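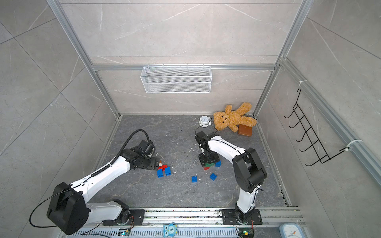 Quelle est la vitesse réelle d'un obturateur réglé sur 1/500 ?
Cela dépend du boîtier, de son âge et de sa dernière révision. Sur un obturateur central qui a dormi longtemps dans un tiroir, on tombe couramment sur une valeur plus proche de 1/300, et c'est pour garder la trace de ces écarts que Susel existe.

Susel
Mesures de temps de pose sur obturateurs mécaniques, version 2

Bienvenue ! Susel est un jeu de données libre qui rassemble des mesures de vitesses d'obturation faites sur 19 boîtiers argentiques, avec un petit programme de lecture, Ellon, pour transformer les enregistrements bruts en temps de pose. Si vous aimez les vieux appareils, les ressorts fatigués et les tableaux un peu longs, vous êtes au bon endroit.

Tout est parti d'une pellicule inversible entièrement surexposée en mars (les diapositives ne pardonnent rien, vous le savez si vous en faites). La cellule était bonne, le diaphragme se fermait bien, le développement aussi était correct : restait l'obturateur. J'ai soudé une photodiode sur une prise jack, j'ai branché le tout sur l'entrée micro d'un vieux portable, et le premier tracé est apparu à l'écran. Quel plaisir de voir enfin ce petit créneau ! J'ai mesuré le boîtier, puis celui d'à côté sur l'étagère, puis ceux des amis.

Contenu du dépôt

mesures/ : un fichier CSV par boîtier, une ligne par déclenchement
bruts/ : les enregistrements WAV d'origine, sans aucun traitement
ellon/ : le programme de lecture, en Python
fiches/ : une fiche texte par boîtier, avec son état et son historique connu
CHANGEMENTS.txt : ce qui a bougé entre les versions

Les fichiers bruts prennent beaucoup de place. Si vous voulez seulement tracer des courbes, le dossier mesures/ suffit largement.

Colonnes des fichiers CSV

boitier : identifiant court, par exemple br04
type : central, rideau_tissu, rideau_metal ou autre
nominal : vitesse gravée sur la bague, en fraction de seconde
duree_ms : temps de pose mesuré, en millisecondes
position : centre, gauche ou droite de la fenêtre image
ecart_il : écart avec la valeur nominale, en IL ; positif quand la pose est trop longue
rang : numéro du déclenchement dans la série
arme_depuis : temps écoulé depuis l'armement, en secondes
temperature : température de la pièce, en degrés Celsius
remarque : texte libre, souvent vide, parfois bavard

Attention à la colonne nominal. Les appareils les plus anciens suivent l'échelle 1/25, 1/50, 1/100, les suivants passent à 1/30, 1/60, 1/125. J'ai conservé ce qui est gravé sur chaque bague sans rien arrondir, et l'écart est toujours calculé à partir de cette valeur.

Protocole

Une source de lumière continue et stable est placée devant l'appareil. Les tubes fluorescents et beaucoup d'ampoules LED sont à proscrire, leur scintillement se voit très bien sur le tracé et vient brouiller les fronts. Une lampe de poche alimentée sur pile et sans variateur convient à merveille.

L'objectif est retiré quand la monture le permet. Pour les obturateurs centraux, il reste en place, diaphragme grand ouvert. Le dos est ouvert et le capteur vient se loger derrière un masque percé d'un trou fin, dans le plan du film. J'insiste sur le masque : avec une photodiode nue, le passage de la fente devant toute la surface sensible allonge la mesure, et les vitesses rapides d'un rideau paraissent bien plus lentes qu'elles ne le sont.

Chaque vitesse est déclenchée 11 fois. Le premier déclenchement est gardé dans le fichier mais porte le rang 0, et Ellon l'écarte des moyennes par défaut. Je vous encourage pourtant à le regarder ! Sur un appareil resté au repos, c'est souvent le plus lent de toute la série, et c'est celui qui compte quand on sort un boîtier du sac pour une seule photo.

Les séries vont de la vitesse la plus lente à la plus rapide. La pose B et la pose T ne sont pas mesurées.

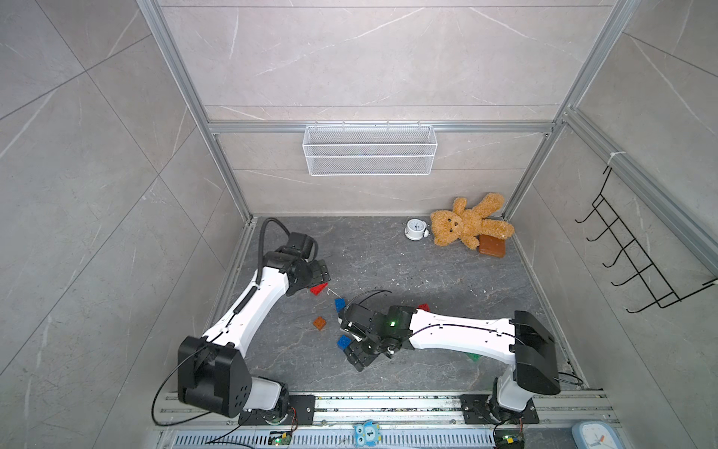

Deux bras blancs montés côte à côte le long d'un rail en aluminium.

Comment Ellon calcule une durée

Le signal est redressé, puis normalisé entre le noir et le plein éclairement. Ellon cherche ensuite l'instant où la courbe franchit la moitié de sa hauteur à la montée, puis à la descente, et la durée retenue est l'intervalle entre les deux. Pour un rideau, avec un masque assez fin, le résultat est très propre. Pour un obturateur central, les lamelles mettent un certain temps à s'ouvrir et à se refermer, et la forme ressemble davantage à un trapèze. Le choix de la mi-hauteur donne alors le temps de pose effectif à pleine ouverture. Si vous fermez le diaphragme, la pose effective s'allonge, puisque les lamelles dégagent plus tôt un petit trou central qu'un grand.

L'entrée micro d'un ordinateur coupe les fréquences très basses. Conséquence : en dessous de 1/15, le plateau du créneau s'affaisse et la mi-hauteur ne veut plus dire grand-chose. Pour ces vitesses, Ellon passe en mode fronts et repère seulement les deux pics de montée et de descente. Le mode employé est indiqué dans l'en-tête de chaque fichier.

Installation

pip install -r ellon/requirements.txt
python -m ellon lire bruts/br04_250.wav --nominal 250
python -m ellon resume mesures/br04.csv

La première commande installe les dépendances, la deuxième lit un enregistrement, la troisième affiche les moyennes et la dispersion par vitesse. L'option --tout réintègre le rang 0. L'option --trace ouvre une fenêtre avec la courbe et les deux seuils — essayez-la au moins une fois, on comprend tout de suite ce que fait le programme.

Provenance des boîtiers

La série br vient de la collection de l'atelier Brisano, qui m'a laissé passer des après-midi entiers sur un coin d'établi. La série mo a été mesurée chez Moroz, avant et après révision pour une partie des appareils. Les paires avant/après sont à mon avis ce que Susel a de plus beau : on voit la dispersion se resserrer d'un coup, et les vitesses lentes retrouver leur place presque parfaitement. Ces fichiers portent le suffixe _av ou _ap.

Les autres boîtiers appartiennent à des particuliers. Leurs fiches ne contiennent ni numéro de série ni nom de propriétaire.

Ce que l'on peut en faire

Préparer un tableau de correction pour son propre appareil, en reprenant le même protocole. Comparer le comportement des rideaux en tissu et des rideaux métalliques. Illustrer un cours sur l'exposition (les créneaux passent très bien au vidéoprojecteur). Tester un autre algorithme de détection de fronts sur les fichiers bruts, et là je suis très preneur de vos résultats.

Ce que l'on ne peut pas en faire

Prédire la vitesse d'un boîtier que l'on n'a pas mesuré. Deux exemplaires du même modèle peuvent diverger fortement selon leur vie passée, et l'échantillon est beaucoup trop petit pour établir un classement entre fabricants. Les modèles ne sont d'ailleurs pas nommés dans les CSV. Merci de ne pas non plus vous servir de ces données pour fixer le prix d'un appareil d'occasion.

Limites connues

Toutes les mesures ont été faites en intérieur, dans des pièces chauffées. Je n'ai rien par temps froid, alors que les graisses anciennes s'y comportent très mal.
Au-delà de 1/1000, la fréquence d'échantillonnage de la carte son devient gênante et l'incertitude grimpe. Les lignes concernées portent la mention « limite » dans la colonne remarque.
Les fichiers mo07_av et mo07_ap n'ont pas été pris avec le même masque. La comparaison reste valable au centre, pas sur les bords.
La colonne temperature est vide pour les tout premiers boîtiers, je n'avais pas encore pensé au thermomètre.

Changements de la version 2

Ajout des positions gauche et droite pour les obturateurs à rideaux. Elles révèlent des différences d'exposition d'un bord à l'autre de l'image que la seule mesure au centre cachait complètement.
Correction du signe de ecart_il, inversé dans 4 fichiers. Si vous aviez tracé des courbes avec l'ancienne version, refaites-les.
Nouvelle option --trace.

Contribuer

Envoyez vos mesures ! Il faut un CSV au format décrit plus haut, les WAV correspondants et une fiche, même très courte. Précisez la source de lumière et le diamètre du trou du masque. Les obturateurs à secteurs et les chambres avec obturateur pneumatique m'intéressent énormément, il n'y en a aucun pour le moment. Les boîtiers en panne sont acceptés aussi, un rideau qui rebondit donne des tracés magnifiques.

Licence et citation

Données sous CC BY 4.0, programme sous licence MIT.
Pour citer : Oluwatosin Anozie, Susel, mesures de temps de pose sur obturateurs mécaniques, version 2.

Questions et corrections : ouvrez un ticket sur le dépôt, en joignant si possible le WAV qui pose problème.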